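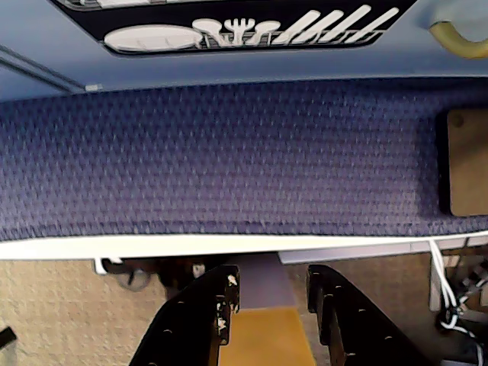 Trakura gripper, fingers open over the carpet

gkelemen
So I've had the Trakura kit for 23 days now and figured I'd post before the return window closes. Setup was easy (one evening, one coffee), and the software is way friendlier than my old Boros. My gripe is the fingers. Look at the tip of the left one, all scuffed with the black coming off. For $362 I expected tougher.

farah_t
Mine look the same and I don't care! It's a wear part. A spare pair is $15 and they swap in a minute.

gkelemen
A wear part after three weeks though? The Boros fingers went a whole year.

V.Bozsik
The Boros also dropped everything thinner than a pencil lol. I'd take the scuffs. Are you picking off the floor a lot? Carpet height is tricky with these, I raised my lower limit a little and the scraping stopped.

gkelemen
Yeah, mostly floor stuff. What did you raise it to?

V.Bozsik
40 on the slider, up from the default.

ottok
Disagree with Farah, that coating is just thin. I wrote to the Stillendale shop and they mailed me a new pair free, so ask before you pay.

gkelemen
Emailing them tonight, thanks!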